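Workshop notebook, August, 7.40 am

Kiln log first, before I forget and invent something. Bisque came out clean bar one mug with a hairline at the handle, which I am blaming on the mug. Glaze load goes in this afternoon if the Hellmont controller agrees to talk to its own thermocouple. It dropped out again at 200 on the way up, sulked for 14 minutes, then carried on as though we'd all imagined it. I've reseated the plug. Someone please resist the urge to reseat it again.

Clelter white, batch 43: sieved twice, still lumpy. The bucket says "shake well", a cheerful thing to print on 25 kilos. Water added until it coated a finger the colour of full-cream milk. If it crawls on the test tiles I'll go back to the old recipe and we will not speak of the savings.

Thinking about sizes for the Gradska cafe order. They want one side plate that does toast, cake and the occasional ambitious muffin. My drawing has a narrow rim and a flat well. Their drawing is on a napkin and has a wide rim, no well and a coffee ring that may or may not be part of the design. 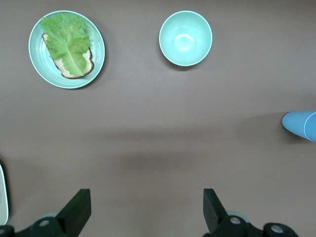 Side plate, pale green with the thin white rim. Bread for scale.

Rim on the order to be no wider than that. Any more and the toast perches on the edge like a gull on a jetty. Foot ring can come in a little too, as the last lot rocked on the cafe's tables. (The cafe's tables also rock. We were diplomatic.)

11.15 am. Test tiles in. Negussie red slip over the stoneware body looks grey and miserable, as it always does before firing, so no conclusions drawn. Left the wax resist lid off overnight again and it has grown a skin. Own fault. Spooned off the worst and labelled the tub "mostly wax".

Bowls next. The cafe has asked for "something pinkish, but not sweet", and I have spent the better part of the morning trying to picture that.
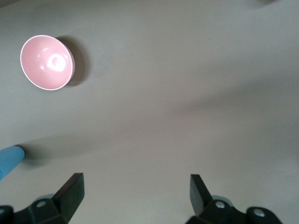

Pastel pink, glossy, thin rim a shade paler.

Colour is too sweet by their standards, probably. I like the paler rim and would keep it. Satin in place of gloss might calm the whole thing down. Will try three strengths of the stain on scrap and fire them on the bottom shelf, where disappointments are easier to hide.

Still to do: kiln wash the middle shelf, order cones, find the good calipers. The bad calipers have turned up twice.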